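Speaker notes - Rating slot floors by session, not by spin
Afternoon track, Jun 17, 2022
Speaker: Ustyna Zhuravel, floor analytics, Piscombe

Opening. Check the clicker and the mic. Say who I am in one sentence and go straight to the problem.

The problem. Most floors still rank machines by coin-in per day. The number is easy to pull from the accounting system and everyone in operations understands it. It tells us how much was wagered on a cabinet. It does not tell us how many people sat there, how long they stayed, or whether they left because they ran out of money or because the seat was next to a drafty door.

Define the terms before going on. Half the room will be from finance and half from the floor, and they use these words differently.

Coin-in: total amount wagered, including re-wagered winnings.
Theoretical win: coin-in times the hold percentage set for the game.
Actual win: what the machine kept over the period.
Session: one carded player, one machine, no gap in play longer than 10 minutes.

Pause on the last one. The gap length is a choice and people will ask about it. Yaroslav Derkach tested shorter and longer gaps. Shorter gaps split bathroom breaks into separate sessions. Longer gaps merge a player who leaves for dinner and comes back. Ten minutes was the compromise, and I would not defend it to the death.

Slide 3, the floor. Piscombe is a mid-sized property with one main room and a smaller room behind the buffet. We took 34 cabinets out of the main room and tracked them through May. All of them were video reels, all set to the same denomination. No progressives. Progressive jackpots pull in play that has little to do with where the cabinet stands, and I wanted location to be the thing under test.

Slide 4, the data. Carded play only. Say this clearly. Uncarded players are a real share of the business and the method is blind to them. Two partial fixes are in the handout. Neither is good.

We dropped any session with fewer than 20 spins. These are mostly people trying a game and moving on. They matter for a different question (does the artwork attract a first look) and they swamp the averages if left in.

Slide 5, first result. Ranked by coin-in, the top of the list is the bank facing the main entrance. Ranked by median session length, that bank drops to the middle. Let the audience look at the two columns before talking.

Reading of it: the entrance bank gets a lot of starts and short stays. The bank along the back wall gets fewer starts and long stays. On coin-in the two look similar enough that a floor manager would leave both alone. On sessions they are doing different jobs, and a change that helps one could hurt the other.

Do not say that long sessions are better. A long session on a low average bet can be worth less per hour than a short one. Also, length of play is a responsible gaming measure in most jurisdictions, and a floor should not be laid out with the single goal of stretching it. Volodymyr Pavliuk from compliance reviewed this section and asked that the flag for very long sessions be shown on the same chart. It is the gray line. Point to it.

Slide 6, the move. Midway through the month we swapped four cabinets from the entrance bank with four from the back wall. Same games, same settings, same chairs. Only the positions changed.

Most of the difference stayed with the location. The games that had been at the entrance picked up longer sessions at the back. The games that came forward lost them. One title did not follow the pattern and kept its long sessions at the entrance. I have no explanation for that title. If someone from the manufacturer side has one, take it after the talk.

Slide 7, cautions on the move. Four cabinets is a small group. Regular players look for their game and will follow it, so part of what we measured in the first days after the swap is people searching. We left out the first weekend for that reason. Walid Farah thinks we should have left out more, and he may be right.

Slide 8, volatility. A shorter slide, but it gets the most questions. Two games can have the same hold and very different session shapes. A high-volatility game ends many sessions early and a few very late. The mean is close to useless here. Use the median and show the spread. If the reporting tool only gives a mean, export the raw sessions and compute it elsewhere.

Slide 9, sample size. 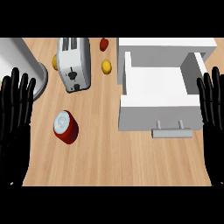 The working rule we settled on is 2000 qualifying sessions per bank before anyone moves a cabinet on the strength of the numbers. Below that, the ranking changed from week to week with no change on the floor. Some single cabinets never get there in a month. For those, pool by bank and accept the loss of detail.

Expect the question "can we do it per machine?" Answer: yes, over a longer period, provided the machine has not been moved or had its settings changed in that time. In practice that leaves out many of them.

Slide 10, tools. We built the first version in a spreadsheet and moved to Trander when the files got too large to open. Any database that can handle time gaps between rows will do the job. The session logic is one page and is printed in the handout. Zoia Marchuk wrote it and will be at the back of the room with copies.

Two traps when loading the data. Card reader clocks drift - check them against the system clock before computing gaps. And a card left in the reader after the player walks away looks like an open session until it times out. End the session at the last spin, not at card removal.

Slide 11, what changed at Piscombe. The weekly report now carries both rankings side by side. The entrance bank is judged on starts and on how many of those players sit down somewhere else within the hour. The back wall is judged on theoretical win per occupied hour. Coin-in is still there, in the third column, for comparison with older reports.

If time is short, skip slide 8 and go from 7 to 9. Do not skip the cautions.

Questions. Repeat each one into the mic. Anything about table games goes to Walid, who is on the panel after the break.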